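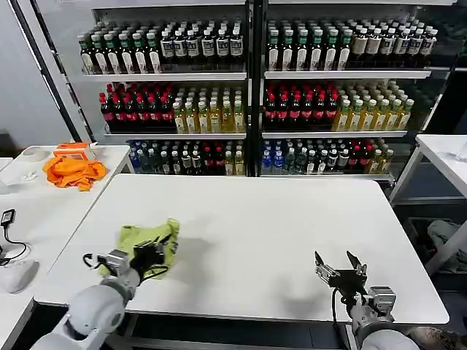 Bottled drinks cabinet, two sections, three shelves visible in each.

Pisia Drinks Corner, Husen branch
Monthly safety checklist, April, with comments

Walked on Thursday, before opening. Marks used: OK, Fix, Watch. Please read the comments also when the mark is OK.

1. Entrance and floor
Door opens fully to the outside: OK
Mat lies flat, corners not lifted: Fix
Floor free of water and broken glass: OK
Comment: The mat has one corner which rolls up again after each cleaning. I put tape, but tape is a solution for two days. The new mat must be the heavy kind, with rubber edge.

2. Drinks cabinets
Doors close by themselves from half open: Watch
Door seals clean and without cracks: OK
Shelf clips all in place: OK
Heavy bottles on the lowest shelf: Fix
Ventilation grille free of dust: Fix
Comment: One door needs a small push at the end. Last month it was the same, so it is not becoming worse, but I keep it under Watch. In the grille there was a thick layer of dust and one bottle label. The large bottles were again put at eye level by the delivery from Gökçe. They sell better there, I understand this, but a full large bottle falling from that height can break a foot.

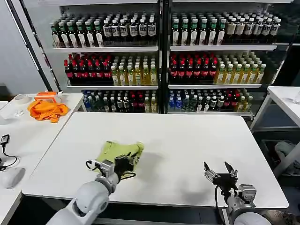 Reply from the Fimham office: we agree about the large bottles, but please do not move them before the new price strips come, otherwise every label will be wrong for a week.

My answer to this: I have moved them already. The price can be written by hand on a card. I will correct the strips when they arrive.

3. Electrical
Plugs fully in, no brown marks: OK
No extension cord behind the cabinets: Fix
Emergency light works when tested: OK
Comment: The extension cord was removed in the last check and now it is back, with the kettle and the card terminal both on it. The kettle goes to the staff room. The terminal needs its own socket, the electrician gave a price of 190 for this work and the price is still waiting for a signature.

4. Storage room
Passage at least 70 cm wide: OK
Crates not higher than the shoulder: Watch
Extinguisher no. 164 on its hook, pin and seal present: OK
Comment: The crates were at the limit. After a big delivery they will be over it, so please start a second row at the back wall.

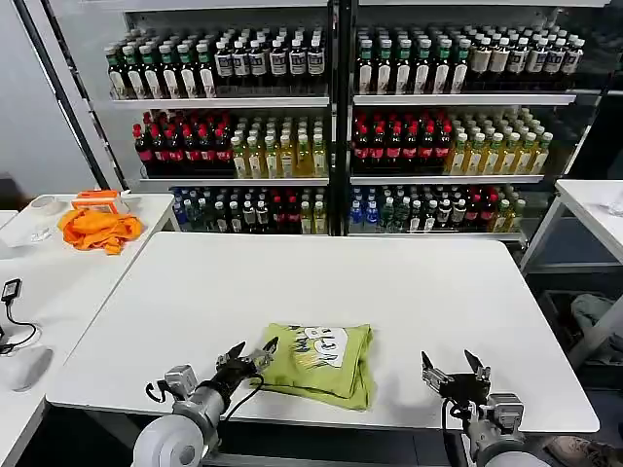
Green cloth bag with cartoon print, folded, on the white table.

5. Counter and first aid
Table edges smooth, no chips: OK
Plasters and burn gel in date: Fix
Accident book in the drawer: OK
Comment: The burn gel has expired. Order it under item 698 in the catalog, two tubes.

Open points to close before the next walk: mat, grille, terminal socket, burn gel. The sheet stays in the folder behind the counter.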